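Gripper pads on the bimanual cell: closing offset

sanna_bench
Our two-arm table in Cemidstead has an annoying wrist problem. After 730 cycles the pads close fine at idle, but thin stuff slips out near the tips. Firmware is Clinine 7. I re-zeroed both grippers with nothing in them and checked the seam from the wrist view.

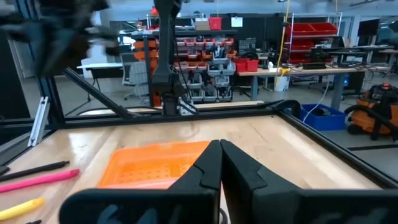 Finger screws are at spec. I'm inclined to shim one pad and leave the zero alone.

kanine
Don't shim. You'd be hiding a bad zero. Warm the gripper up for 20 minutes, then home it again.

sanna_bench
Did that. Same slip on pencils. Seam where the tip section meets the base shows as a jagged line on both fingers.

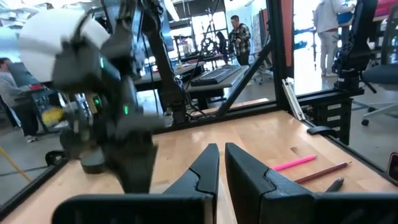

Wrist view, fingers over the tabletop, second arm moving at left.

Kaiwen Gu
Check the speed before touching hardware. A late close command acts just like a worn pad.

sanna_bench
Speed is at the default on both arms.
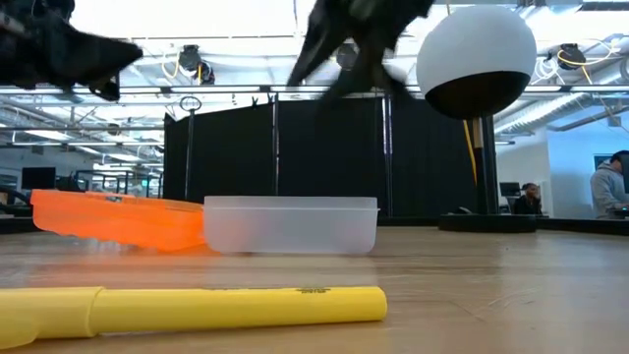 Default may still be too fast for this check. I can't judge the finger gap from the side camera, both grippers are just smear over the tray and the clear box. Dropping to a slow profile and repeating on the highlighter first.

kanine
Slow is fine for diagnosis. I still say it's the zero — a highlighter is too fat to show it. Use a pencil.

Kaiwen Gu
Disagree, fat first, then thin. Otherwise you have no baseline.

sanna_bench
Doing both. Layout for the run: 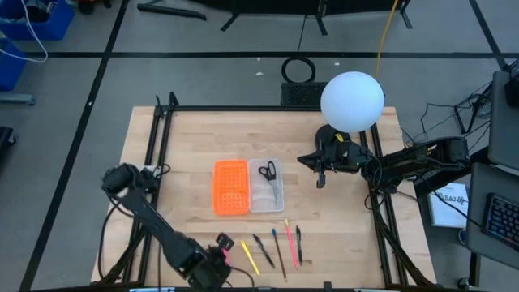
Head view. Trays in the middle, pens and pencils at the front edge.

Will post the close currents after seven passes per arm.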